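Zdravka-free week on the account, so a longer thread than usual. Topic: what we changed in the way we gather kitchen demonstrations with the hand-held grippers, and what it did to our rejection rate. August 2022 notes, lightly cleaned up. 1/

Background for people new to the account. We train manipulation policies from human demonstrations. No teleoperation on this project. A person holds the gripper, does the task, and the wrist view plus the recovered tool pose becomes the training pair. 2/

The task family is called Tidard internally. Small domestic jobs: open an appliance, put a thing in, take a thing out, close it, move a mug from one place to another. Dull on purpose. Policies fail on dull things. 3/

Both hands count. Each demonstrator has a left tool and a right tool, and each tool records its own wide-angle view. If one view is unusable the whole episode goes, even if the other is perfect. 4/

Two grippers at the bench, seen from one of them. The cube on the other unit carries the fiducial patterns. 5/

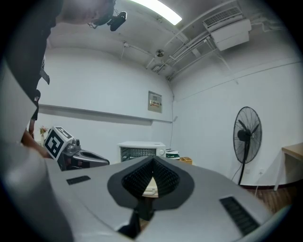 Eglītis Group, Manipulation Data Team

The wide lens is the reason we can work in ordinary rooms. Ceiling pipes, a light fitting, a fan, a wall panel: all of it is texture for the pose tracker. A bare white wall gives the tracker very little to hold on to. 6/

First lesson, learned slowly. We used to tidy the room before a session. Žydrūnas Priedītis plotted tracking loss against how much clutter was left out, and the tidy rooms were worse. We stopped tidying. The vase stays. 7/

Second lesson: lock the background, vary the foreground. During a take, nothing behind the work surface gets moved. Between takes, move the objects on it as much as you like. People had been doing it the other way round because it felt more natural. 8/

Third lesson: fans. A running fan that swings its head is a moving feature. The tracker mostly rejects it as an outlier - mostly. Our rule is now no oscillation during a take. Fixed head is fine. 9/

On markers. We use them for the relative pose between the two tools, and they are only useful if the other tool's camera sees them. Demonstrators tend to tuck the idle hand down by the hip. The marker goes out of view and the relative pose drifts. 10/

The fix was a spoken instruction, no hardware. "Park the idle tool where the other one can see it." Yolanda Kincaid wrote that on the session card and the drift complaints dropped off inside a week. I had been halfway through designing a bracket. 11/

Numbers, as promised. The comparison set is 248 episodes, all the same appliance tasks, split across four demonstrators. Same protocol, before and after the card. Small set. Treat it as a sanity check and nothing stronger. 12/

Rejection reasons, in order of how often they came up: tracker lost at the start of the episode, idle marker out of view, finger pads closing on nothing because the demonstrator misjudged depth. After the card the second one fell to the bottom of the list. 13/

Tracker loss at the start is still the big one. Cause: people press record with the tool close to the table, so the first views are nearly all tabletop. We now ask for a slow sweep of the room before the first grasp. It costs a few seconds and gets trimmed later. 14/

Question from yesterday's replies: why not just mount external cameras? Because then the data is tied to one room. The point of Brotstead (the collection kit, for those who missed the earlier thread) is that it fits in a bag and the room doesn't need calibrating. 15/

Another one: does it matter that people appear in the view? For the policy, less than you would expect. For tracking, a person standing still is harmless and a person walking through is a problem. For privacy it matters a lot - faces get masked before anything leaves the capture machine. 16/

Toaster oven station, round table. The marker on top of the other tool is in plain view, and there is plenty of wall and ceiling for the tracker. 17/

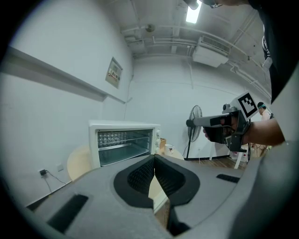 Notes on the toaster oven task

Glass doors are awkward. Reflections shift with the tool, so the tracker sees features that obey the wrong geometry. Keep the oven off the centre line of the view during the opening sweep. 18/

Door handling is the step with the most variation between demonstrators. Some hook the door with one finger and pull, some pinch. We keep both. We don't keep episodes where the person switches between them partway through, as the policy averages the two and does neither. 19/

Round tables are worth having in the set. Every earlier batch was shot on rectangular ones and the policy had picked up the straight edge as a cue for where to put things. On a round table it hesitated, then placed the mug too close to the rim. 20/

Mugs: vary the handle direction on purpose. Left alone, a right-handed person will turn every handle to the right between takes without noticing. We have a whole batch like that from the pilot. It trained a very confident right-handed mug policy. 21/

Gripper wear. The textured pads lose grip as they fill with dust and grease. Wipe them at every break and swap them when a mug starts to slip. Log the swap, please. I spent an afternoon on a "regression" that was a new set of pads. 22/

Opening width is logged with every episode. Check it at the start of the day: fully open, fully closed, three times. If the closed reading wanders, the unit goes back to the shelf and someone writes on the tape what it did. 23/

Session length. We cap it at three blocks with a proper break after each. The tools feel light when you pick them up and don't feel light later. Tired wrists show in the data as a slow downward tilt before every grasp, and the policy will happily learn the tilt. 24/

What we haven't solved: two-handed timing. When one hand holds the door and the other reaches in, the clocks on the two tools need to agree to better than a video frame. Fisedell sync boxes are on trial. Results in November if the trial goes to plan. 25/

Session card and the tracking-loss plot are going up on the group page with the episode-level labels. Raw video stays in-house. If you run a similar rig and your rejection order looks different from ours, I'd like to see it. Replies are open. 26/26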